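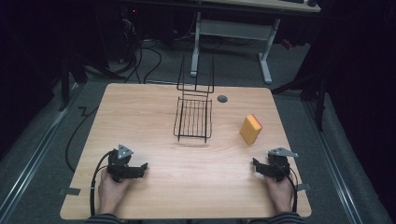

Setlow is looking for a part-time kitchen and washing-up assistant, and we would rather be frank about the washing-up. There is a great deal of it. We run a small shared lunch kitchen for the people who rent desks at Commont, and lunch produces plates in the way that autumn produces leaves. Your equipment will be modest: a black wire dish rack, a yellow sponge with a scouring side, and a sink with opinions about hot water. We have looked into a dishwasher. The quote is pinned to the noticeboard, where it gives everyone a laugh.

The post is 2 hours a day, 7 days a fortnight, on a rota agreed in advance. You would start in October.

What you would be doing

Washing, racking, drying and putting away after lunch. Wiping down the tables between sittings. Keeping the tea towels in circulation. Moving mugs from the places where people abandon them to the place where mugs live. Last year we got through some 2,000 lunches, and the mug cupboard currently holds 157 mugs, of which perhaps a dozen are liked.

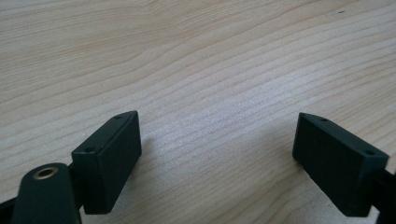

The tabletop, with its grain.

The tables matter to us more than is probably healthy. They are pale wood with a good grain, and they don't care for standing water, hot pans or the rough side of a sponge. Soft side, damp cloth, along the grain, then dry. Anyone who has ever been told off for not using a coaster will settle in quickly.

Who we would like to hear from

No experience needed, though you should be able to stand for a couple of hours and lift a full crate of crockery. A food hygiene certificate is handy and we'll pay for one if you haven't got it. You'll need to get on with people who say "I was just about to wash that".

Pay is at the same hourly rate as the cooks. Lunch is included, and you may choose your own radio station once everybody else has gone back to work.

How to apply

Write to Meirion Morris at the Setlow office, or leave a note at the Commont front desk. A page is plenty. Tell us when you are free and whether you wash glasses first or last. There is a correct answer, but we have appointed people who got it wrong.

Closing date: Aug 25, 2019. We reply to everyone.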